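CHAPTER 4
Recording Demonstrations by Hand

4.1 Two ways to show a task

A robot can be shown a task in two ways. In remote control, the operator moves a leader device and the robot arm follows it. In hand-held demonstration, the operator carries the gripper directly and no arm takes part in the recording. The first method gives joint angles that the robot is known to be able to reach. The second gives only the path of the gripper and the opening of its jaws, and the joint angles must be computed afterward.

Remote control was covered in Chapter 3. The present chapter deals with the hand-held method, using the Soylu data set throughout. It was recorded by Nesrin Ersoy and Güven Özkan and holds 1,872 demonstrations, of which 600 involve gloves or mittens. Knit goods are a hard case. A rigid part keeps its shape when it is grasped; a glove folds at the point of contact, and its final position depends on where the jaws closed.

4.2 Terms

An episode is one unbroken recording, from the first motion to the release of the last object. A grasp point is the place on the object where the jaws close. A two-handed episode contains 2 gripper paths on a shared clock. If the clocks differ, the paths must be aligned before any other step, as described in Section 4.5.

The operator should move at a steady pace and keep each wrist within the range of the arm that will later repeat the motion. Motions that are easy for a human forearm may lie outside the joint limits of the robot. Such episodes are removed during the check in Section 4.6.

For cuffed items, the choice of grasp point is recorded with the episode. Exercise 4.3 asks the reader to compare a grasp near the cuff with one at the fingertips.
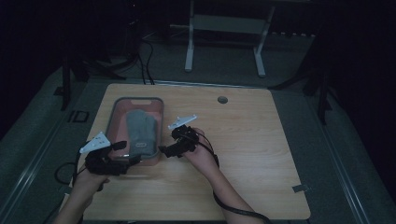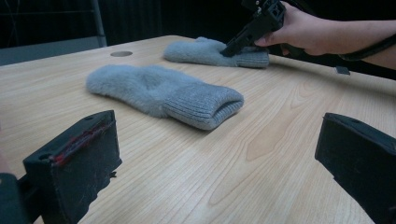 Figure 4.1. Hand-held grippers in use with gray handwear on a wooden table.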